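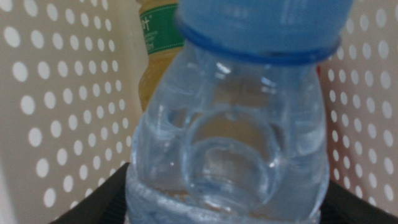
Thread: Refilling single-use bottles for bench water

mkershaw
Over 30 refills on one bottle now. Neck thread still seals. Any reason to stop?

endik_31
Biofilm. Tap water at room temperature grows a film on the inner wall within days. Rinsing does not remove it.

mkershaw
I rinse with hot water every evening.

B. Kolář
Hot water softens thin PET and the neck goes out of round – then the cap leaks. Use cold water and a drop of dish soap, shake, drain upside down with the cap off.

endik_31
Soap won't reach the ribs. I'd recycle after 2 refills.

B. Kolář
Disagree. Mine get 6 with a bottle brush, and the panels come clean. The cap liner is the part that smells first.

mkershaw
Cold wash tonight, then. Does the cap go in soapy water too?

B. Kolář
Yes. Soak it separately and dry it overnight.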